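Home | Products | News | Press | Contact

Brilholm Presents New Bed Linen Line for Rental Apartments

17 May 2018 — Brilholm, a maker of bed linen and mattress covers, today presents Temwood, a new line for owners of furnished rental apartments. The line includes fitted sheets, pillowcases and covers in 29 colors, mostly quiet greens, grays and sand tones.

The work on Temwood started after many talks with apartment owners, who told us that sheets become thin too early and that it is difficult to buy the same color again one year later. For this reason, Brilholm will keep every color in stock for at least 3 years.
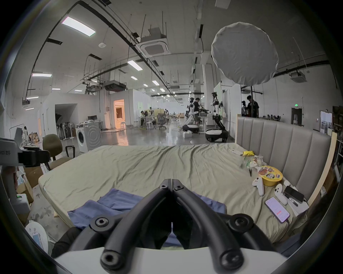 "Our customers wash the linen very often, and they do not have time for ironing," said Zubaida Ghauri, Product Manager at Brilholm. "We wanted a fabric which is still soft after 100 washes — and a sheet which stays on the corners of a deep mattress."

The first orders were sent in March to Dakent, a rental company which manages 200 furnished apartments. "The cleaning teams have accepted the new sheets well," said Wajid Shaikh, Head of Housekeeping at Dakent. "They ask now for the bigger size also."
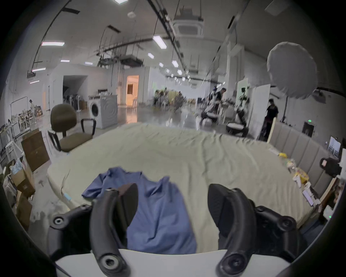

Availability

Temwood can be ordered from today in single, double and king size. Fabric samples are free of charge for business customers. For samples and press questions, please write to Đạt Nông, Press Office, Brilholm.

Recent News
Brilholm opens second sewing hall
Adeyemi becomes new cotton supplier
Ruby-Lee Tuhiwai joins Brilholm as Sales Director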